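Skerora Outdoor Collection Guide
Section 4: Recording drive episodes in open areas
Rev. May 2018

Read section 3 first if the base is new. Steps below assume Cloven recorder is installed and the remote is paired.

4.1 Before you leave

1. Charge both packs. Full, not 80 percent.
2. Empty the recorder card. Check free space on the status page.
3. Load the site profile. No profile for your site? Use OPEN-DEFAULT.
4. Wipe the lens. Dry cloth only.
5. Pack the spare remote.

Note: firmware from before January won't write steering values to the log. Episodes look fine on playback but can't be used for training. Check version on the status page, should read 113 or higher.

4.2 At the site

1. Walk the area once. Look for drop-offs, curbs, loose gravel, wet leaves.
2. Pick a goal for the episode. Something fixed and easy to see. Ramp, planter, low wall. Not a parked car.
3. Set the base down facing the goal or a bit off to one side. Mix it up between episodes.
4. Power on. Wait for steady green.
5. Press CALIBRATE. Do not touch the base till the tone stops.
6. Type the goal name on the remote. Short and plain, "low ramp" is fine, "the thing by trees" is not.

CAUTION: keep the remote in your hand at all times. Red button cuts drive power right away. Test it before first episode at every site.

4.3 Recording an episode

1. Press REC. One beep.
2. Drive with the stick. Smooth inputs. The model copies whatever you do, including the jerky bits.
3. Slow down early for people and bikes. Let them pass, then carry on. Keep recording while you wait, these are some of the most useful examples.
4. Stop short of the goal. Hold still for a count of three.
5. Press REC again. Two beeps.
6. Tag it: GOOD, RETRY or ABORT.

Record 14 episodes per goal, then change goals. Aim for 50 per site visit. If you get fewer thats ok, don't rush the last ones.

Note: ABORT episodes are kept. Don't delete them on the remote. Yoo labeling tool sorts them out later.

4.4 What to check on playback

Open two or three episodes on the remote before moving on. Look for:

- horizon level, or close to it
- goal in view at the start
- some sky is OK. All sky is not, tilt the mount down one notch
- far-off people too blurred to make out are OK, tag BLUR-FAR. If the ground right ahead is blurred, redo it

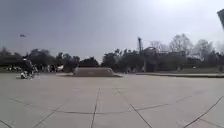
Fig. 4-1. Open plaza, low wedge ahead, cyclist passing on left. Tags: OPEN, BIKE, BLUR-FAR.

Overcast light is good for this. With low sun, the exposure jumps around and you get washed out runs. Turn the base so the sun is behind it or come back later.

CAUTION: no driving within reach of a curb edge on OPEN-DEFAULT. Profile has no edge stop.

4.5 Upload

1. Back at the desk, plug recorder into the Porko dock.
2. Select the site, press SEND.
3. Wait for the count on the dock to match the count on the recorder. If they dont match, press SEND again.
4. Only then clear the card.

Error 2813 on the dock means a tag is missing. Open the episode list, fill in the blank one, resend.

Store packs at half charge if you won't be out again this week. See section 7 for battery care.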